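Home Visitor and Telephone Friend (part-time, paid), Preldale Good Neighbours

Posted 4/23/19

We are looking for a kind, patient and reasonably organised person to join our befriending service in Preldale and the villages on the Grorden side of the river. It is a paid post for 20 hours a week, spread more or less as you like, and we would love to hear from people who have never done anything of the sort before as well as from those who have done it all their lives.

A little about us first, as it may help you decide whether we are your sort of people. Preldale Good Neighbours began in Roxana Betancur's front room, when she noticed that the lady opposite hadn't had her curtains open for the best part of a week and went over with some soup. (The lady was quite all right, as it happens, and had simply been enjoying a very long detective novel, but they became firm friends and the soup became a habit.) These days we visit or telephone 80 older people, most of them living alone, and last year we made 2,404 visits between us, which pleased us all enormously when Shahab added them up in February. Roxana still does the Mill Lane round and still brings soup.

What the job is like

You would have your own small list of people and get to know them properly. Some like a visit of an hour or so with a pot of tea and a good moan about the buses. Some would far sooner have a telephone call, and one or two will ask you to read them the crossword clues and then be rather cross if you get the answer first! You might help somebody write a letter, sort through a drawer of photographs, repot a geranium, or walk with them as far as the post office and back. We don't do nursing or personal care, and we don't do cleaning, although I won't pretend that none of us has ever washed up a few cups on the way out.

There is some paperwork, I'm afraid. After each visit we ask for a short note in the visit book, just a few lines, so that if you are away the next person knows that the hip is playing up or that the grandson has passed his driving test. You would also come to our team meeting every fortnight, held at the office above the chemist in Preldale, where there is always cake and nearly always an argument about the heating. 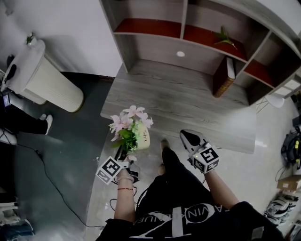 We will give you proper training before you go out on your own. Štefánia Michalík runs the first sessions, which cover listening, memory loss, keeping yourself and other people safe, and what to do if no one comes to the door. After that you would go out with Hélder Gouveia for as many visits as you need until you feel comfortable. Hélder has been with us a long time and knows every dog in the district by name, so you will be in good hands.

Who we are hoping to find

Somebody who likes older people and is happy to listen to the same story more than once. You should be able to turn up when you have said you will, as a late visit can spoil a whole afternoon for someone who has been watching the clock. A driving licence and the use of a car would be a great help for the Grorden villages, but do please apply without one if you are happy on a bicycle or the Ko bus, and we will arrange your list to suit. If you speak another language, tell us. We have several people who would dearly love a chat in Thai or Portuguese, and Hélder and Chalerm can't be everywhere at once.

Pay and practical things

The post pays £590 a month, with paid holiday on top, and we pay mileage or bus fares between visits. It is for a year to begin with and we very much hope to carry on after that. There are no night visits and weekends are only by agreement. You will need a background check, which we arrange and pay for, and the names of two people who can speak up for you (not relations, please).

How to apply

There is no form. Write us a letter or an email telling us a bit about yourself and why you fancy the job, and address it to Chalerm Hemmin at the office. If you would like to talk it over beforehand, ring and ask for Chalerm or Roxana, preferably in the morning. We will invite people in for a cup of tea and an informal talk with two of us, and afterwards for a short visit to one of our regulars, who will certainly have opinions of their own. Everyone who writes will get a reply.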